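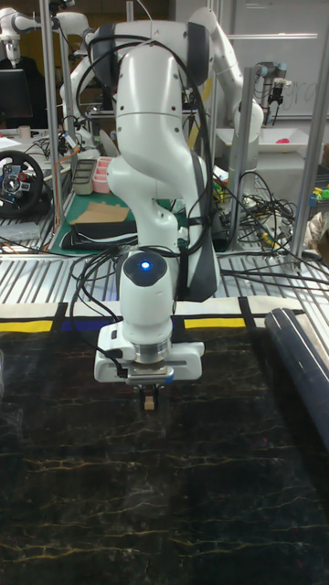 ## 3. Laying the mat and taping the edge

Do this before anything goes on the table. Once the table is loaded up you won't want to lift it all again.

You need: the Fisura mat (dark, gold vein print), one roll of pattern tape, a dry cloth, scissors. Blocks stay in the bag til section 4.

1. Clear the table. Everything off, cups too.
2. Wipe down with the dry cloth. No spray cleaner, it leaves a film and the tape lifts.
3. Unroll the mat print side up. It will curl. Roll it backward on itself once, leave it 5 minutes, then flip.
4. Line up the far edge first. Near edge can hang over a little, fine.
5. Smooth from the middle outward with your forearm. Bubbles go out the sides.
6. Tape the far edge in one strip, end to end. Half on mat, half on table. Don't stretch it.
7. Press the tape down hard at both ends. Ends go first, always.
8. Wait. At least 2 hours before you slide anything across it.

**Note:** the veins are only print. They don't line up with anything so don't use them as a ruler. Measure from the tape.

**Note:** the tape pattern repeats in color sections. If you have to join two pieces, join at a color change and you'll hardly see it.

**CAUTION:** never cut on this mat. It marks and it does not heal. Cutting goes on the green board, with scrap cardboard under the blade if you're going right through.

### Spare mats

Store rolled, print side out. Never folded, a crease won't come out of these. Don't stand one on its end, it slumps and you get a wave down the middle.

Older Cirurley mats are thicker and need the wide tape. Same steps otherwise, but wait overnight.

### If something's off

- Corner lifting: peel back a hand's width, wipe, fresh tape. Old tape wont stick twice.
- Mat creeping toward you: table wasn't dry. Start over from step 2.
- Small blocks hard to find against the dark: use the beige ones from the Ara set, skip the black.
- Shiny patch: wear. Turn the mat end for end and re-tape.

Reorder code for tape is 291, from Alvarado. Order two rolls, one never quite makes it to teh end of a long table.

Next: section 4, blocks and start positions.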